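下膳仕分け装置の導入計画

出典: 厨房設備事典
最終更新 2023年11月28日

下膳仕分け装置の導入計画（げぜんしわけそうちのどうにゅうけいかく）とは、食堂や給食施設などで返却されたトレイから食器とごみを取り分ける装置を購入または賃借するにあたり、事業者が作成する仕様、予算、日程の総称である。ここでは主に、ロボットアームを用いる方式の装置を扱う。コンベヤと水流だけで食器を送る従来型の設備については「下膳コンベヤ」を参照。

目次
1 概要
2 用語
3 作業範囲の定義
4 費用の構成
5 処理能力の見積もり
6 投資回収の計算とその問題
7 契約形態
8 試験導入
9 批判と反論
10 脚注
11 関連項目

1 概要

下膳口での仕分けは、食器洗浄機の手前に残った手作業のひとつである。洗浄機そのものは早くから機械化されたが、食べ残しや包装、使い捨ての箸などが混ざったトレイを片付ける工程は人手に頼る施設が多い。アームと把持機構、カメラを組み合わせた装置がこの工程に向けて売り込まれるようになり、導入計画という言葉も設備担当者の間で使われるようになった。

ただし、カタログの価格をそのまま予算書に写した計画は、たいてい途中で書き直しになる。厨房設備の調達を長く手がけたスタブロス・バビッチは、講演録のなかで「本体価格は会話の始まりにすぎず、そこで話を終えたがるのは売り手だけである」と述べている[1]。やや誇張はあるものの、後述するように、本体以外の支出が本体を上回った計画は実在する。

2 用語

業界内で語の使い方が一定しておらず、見積もりを比較する際の混乱のもとになっている。

仕分け
トレイ上の物を種類別に分けること。ごみの廃棄まで含める会社と、食器の取り出しだけを指す会社がある。

投入
食器を洗浄ラックに並べること。向きをそろえる作業を含むかどうかは仕様書ごとに異なる。

完了率
一枚のトレイが空になった割合を指す場合と、把持の試みのうち成功した割合を指す場合がある。後者のほうが見かけの数字は高くなりやすい。提案書で断りなく使われているときは、どちらの意味かを文書で確認する必要がある。

無人運転
運転中に係員がそばにいないことを意味するとは限らない。遠隔地の操作員が介入する方式も無人運転と表記されることがあり、その人件費が誰の負担になるかは契約書を読むまで分からない。

3 作業範囲の定義

計画の出来を左右するのは作業範囲の書き方である。「食器を片付ける」という一文で発注した場合、何が食器で何がごみかの線引きは供給側の解釈に委ねられる。皿、椀、カップ程度であれば解釈の幅は小さいが、実際に返ってくるトレイには紙ナプキンや菓子の袋、細い棒状の物も載っている。薄く柔らかい物と硬い物が重なっていると、どちらを先に取るかという手順まで決めなければならない。
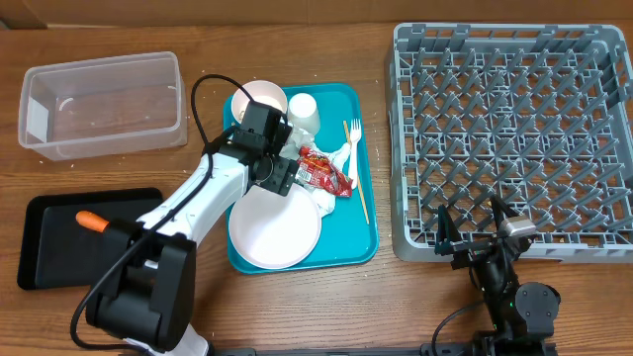
トレイの上で作業するアーム。皿、カップ、フォークに包装とナプキンが混じる。右は食器ラック。

この種の混載トレイは、仕様書の付属資料として品目表を作る際の基準になる。品目表には、洗うもの、捨てるもの、装置が触れてはならないものを分けて記す。樹脂製のフォークのように、施設によって再使用品であったり使い捨てであったりする品目は、特に注意を要する。色や形が同じでも扱いが逆になるため、供給側の標準設定に任せると、捨てるべきものが洗浄機に入り、洗うべきものがごみ箱に入る。

伏せて置かれたカップの扱いも争点になりやすい。上向きのカップだけを対象として試験を行い、検収後に利用者の置き方が問題だとされた事例が、調達コンサルタントのセルマ・コスの報告に載っている[2]。同報告では、利用者に置き方の協力を求める掲示物の費用まで施設側が負担していた。装置に合わせて利用者の行動を変える計画であれば、その旨を最初から予算書に書くべきだというのがコスの主張である。

ラックの形状も範囲に含まれる。格子状の突起を持つラックでは、皿を立てる位置と角度が決まっている。既存のラックをそのまま使えると説明されていても、洗浄機の側で別の型のラックを併用している施設では、片方しか対応しないことがある。買い替えの費用は単価こそ小さいものの、枚数が多いので見落とすと響く。

4 費用の構成

見積書の項目名は会社によってまちまちだが、内容はおおむね次のように整理できる。

本体
アーム、把持機構、カメラ、制御装置。双腕の構成では片腕より高くなるものの、単純に倍にはならない。見積もりの際は、二本目のアームが実際の工程で何をするのかを聞いておくとよい。作業の大半を一本で行い、もう一本が待機しているだけの構成も提案されている。

架台と据付
取付レール、作業台、配線。床の勾配や排水溝の位置によって現地で作り直しが起きる。厨房用の作業台は洗浄と消毒に耐える材質が求められるので、展示用の台で動いていた構成をそのまま持ち込めるとは限らない。露出した配線の保護も、多くの見積書では別項目か、あるいは記載がない。

防護
人が同じ空間で作業する場合の柵や検知器、およびリスク評価の費用。評価の結果として動作速度に上限が設けられると、後述の処理能力が下がる。速度の試算と安全の試算を別々の部署が作っている計画では、この関係が抜け落ちやすい。

ソフトウェア
初期設定、品目の追加、利用料。食器を一種類加えるたびに料金が発生する契約もある。季節ごとに器を替える施設には不利な条件である。

消耗品と保守
把持機構の指先、ケーブル、カメラの清掃または交換。油と蒸気にさらされる場所では、倉庫での使用を前提にした交換周期は当てにならない。

人件費
運転を見守る係員、停止時の復旧、日々の清掃。削減額の欄には人件費が大きく書かれているのに、新たに生じる人件費の欄がない予算書は珍しくない。

5 処理能力の見積もり

処理能力は一時間あたりのトレイ枚数で表すことが多い。食堂では返却が短い時間に集中するため、一日の総枚数を営業時間で割った平均値には計画上の意味がほとんどない。昼の山を越えられなければ、トレイは下膳口に積み上がり、結局は人が片付ける。

よく引かれるのが、食堂運営会社ポペスクの社員食堂における計画である。同社は一時間に80枚という供給側の提示値をもとに、昼の係員を全員別の持ち場に移す日程を組んだ。この値は、あらかじめ決めた品目を重ならないように並べたトレイで測ったものだった。導入を担当したワルテル・マルランダは後に、重なった食器を条件に入れなかったのは発注側の落ち度でもあると認めている[3]。計画は改められ、装置は昼の山を過ぎてから運転されることになった。省力化の効果として残ったのは、当初の予算書で想定したものよりずっと小さい。

こうした事情から、提示値を読むときには測定条件を併せて求めるのが通例となった。条件として挙げられるのは、トレイ上の品目と重なりの有無、把持に失敗したときの扱い、人の介入を失敗に数えるかどうかである。測定に使ったトレイの写真を添えるよう求める発注者もいる。撮影された一枚から速度は分からないが、どの程度散らかったトレイを想定しているかは読み取れる。

6 投資回収の計算とその問題

供給側の資料では、回収期間を24か月とする表が目立つ。この長さは多くの企業で設備投資の承認が得やすい期間と重なっており、計算の結果としてその値になったのか、その値になるように前提を選んだのか、疑う声がある。設備会計を専門とするヘルバシオ・ヌニェスは、グスタル社の提案書を例に取り、稼働率の欄を少し下げるだけで期間が承認の基準を超えることを示した[4]。同社は、稼働率は顧客側の運用で改善できると回答している。

耐用年数の置き方も結果を動かす。ヌニェスの試算では5年を用いているが、これは機械部分についての値であり、制御用の計算機とカメラについてはより短く見るべきだという指摘がある。部品の供給が終了した場合に機械部分だけを使い続けられるかどうかは、購入時の文書に書かれていないことが多い。

また、比較の相手が適切でない計算も多い。装置を導入しない場合の費用として現状の人件費だけを置くと、もっと安い改善策が検討から外れる。返却口にごみ箱を置いて利用者に包装を捨ててもらう、トレイの仕切りを変える、といった策は費用が低く、装置を入れる場合にも品目が減って助けになる。これらを済ませた後の状態と比べてなお装置に利があるかを問うのが本来の手順であるが、売り手にこの比較を用意する動機はない。

7 契約形態

購入のほか、賃借、処理枚数に応じた従量制がある。

賃借は初期の支出が小さく、予算の承認が通りやすい。一方で最低利用期間が定められており、ダスタッチ社の標準約款では12か月である。この間に装置が所定の能力に達しなくても、発注側から解約できる条件は限られている。約款中の「合理的な期間内に改善を行う」という文言について、期間の定義は置かれていない。

従量制は能力不足の危険を供給側に移す仕組みとして紹介される。ただし、何を一枚と数えるかが問題になる。途中で人が手を貸したトレイを数に含める契約では、危険は発注側に残ったままである。

購入の場合は、検収の条件と支払いの時期を結びつけることが勧められている。納品時に全額を支払う契約では、その後の調整に供給側が人を出す理由が弱まる。

8 試験導入

本契約の前に短期間の試験を行うことが一般的である。試験の場所には供給側の展示室と施設の現場があり、両者の結果は大きく食い違うことがある。展示室では台の上が広く、照明が一定で、食器の種類も限られる。食べ物のかけらが台に散っても、誰かが拭けば済む。現場では拭く人の時間も費用である。

学生食堂を運営するトトゥムデンは、二月に行った試験で、施設側が当日のトレイを無作為に抜き出して装置に渡す方法を採った。供給側の技術者は立ち会ったものの、トレイに触れることは認められなかった。試験をまとめたジブコ・トライコフスキは、装置が扱えなかったトレイの内訳を記録し、導入を見送る結論を出した[5]。見送りの理由として挙げられたのは失敗の多さよりも、失敗のたびに係員が手を止める時間の長さである。この方法は他の施設でも参考にされているが、試験の枚数が少ないという批判もある。

試験の費用をどちらが負担するかは交渉による。無償の試験には、その後の購入を前提とする覚書が付いている場合がある。

9 批判と反論

導入計画の多くが楽観的であるという批判に対し、供給側は、技術の進歩が速いため現在の能力で判断すべきではないと反論している。購入後もソフトウェアの更新によって扱える品目が増えるという説明は、提案書の定番である。これについてバビッチは、将来の能力に対して現在の代金を払うのであれば、更新の内容と期限を契約に書くべきだとした[1]。書面にすることを求めた際の反応で、説明の確かさはある程度測れるという。

他方、人手の確保が難しい施設では、回収期間だけで可否を決められないとする意見もある。募集しても人が来ない場合、人件費の削減額という考え方自体が成り立たない。コスもこの点は認めているが、その場合でも停止時に復旧を担う人は必要であり、夜間に誰が対応するかを決めないまま発注した計画は失敗しやすいと付け加えている[2]。

廃棄に要する費用については、論じた資料が乏しい。

10 脚注

[1] スタブロス・バビッチ「厨房設備の見積もりを読む」講演録。
[2] セルマ・コス「下膳工程の自動化における仕様と検収」調査報告。
[3] ワルテル・マルランダ「社員食堂における下膳自動化の経過」ポペスク社内報。
[4] ヘルバシオ・ヌニェス「回収期間表の感度について」。
[5] ジブコ・トライコフスキ「学生食堂における試験導入の記録」トトゥムデン。

11 関連項目

下膳コンベヤ
食器洗浄機
洗浄ラック
検収
設備の賃借

カテゴリ: 厨房設備 | 産業用ロボット | 設備調達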